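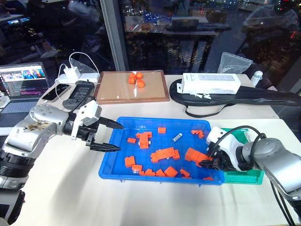

슬라이드 1. 파란 트레이와 주황색 조각들

(인사. 물 한 모금. 마이크 확인은 두 번)

오늘 주제는 거절하는 법입니다. 부탁을 잘하는 법은 다른 분들이 책으로 많이 쓰셨고, 저는 그 부탁을 다 받아주다가 망한 쪽입니다.

트로스타우에서 일할 때 제 별명이 "네, 됩니다"였습니다. 칭찬인 줄 알았어요. 7월에 메일함을 뒤져 보니 한 해 동안 제가 "네"로 시작한 답장이 668통이더군요. 그중 제가 정말 하고 싶었던 일은, 음, 회식 장소 고르기 정도.

(웃음 기다리기. 안 웃으면 그냥 넘어감)

은남디 모하메드 팀장님이 한번은 물으셨습니다. "이건 왜 맡았어요?" 대답을 못 했습니다. 상대가 실망할까 봐 그랬다고 말하기엔 제 나이가 좀 많았거든요.
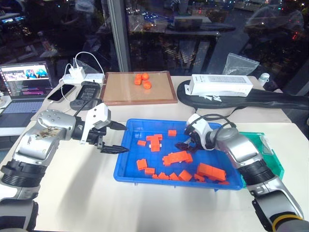 그래서 연습을 했습니다. 첫 거절 메일은 초안만 2,725자였습니다. 사과가 네 번, 날씨 얘기가 한 번 들어갔고요. 라왈 오케케 씨에게 보여 줬더니 두 줄만 남기고 다 지웠습니다. "이번에는 어렵습니다. 다음 달 일정은 비어 있습니다." 보내고 나서 저는 오후 내내 답장을 기다리며 최악을 상상했습니다. 온 답장은 "넵"이었습니다.

(여기서 잠깐 쉬기)

청중께 부탁드릴 것:
이번 주에 들어온 부탁 하나를 떠올려 보세요.
바로 답하지 말고 하룻밤 두세요.
거절한다면 이유는 한 문장까지만. 두 문장부터는 변명으로 들립니다.

테소프 사례는 시간 남으면. 지난번에 이 얘기로 길게 샜으니 주의.

질문 예상: "상사한테도 되나요?" 됩니다. 다만 "안 합니다" 대신 "이걸 하면 무엇을 뺄까요?"라고 물으세요. 저는 이 질문을 외워서 갔는데도 목소리가 뒤집어졌습니다.

참고로 이 강연도 처음엔 거절하려다 실패했습니다. 질문 받겠습니다.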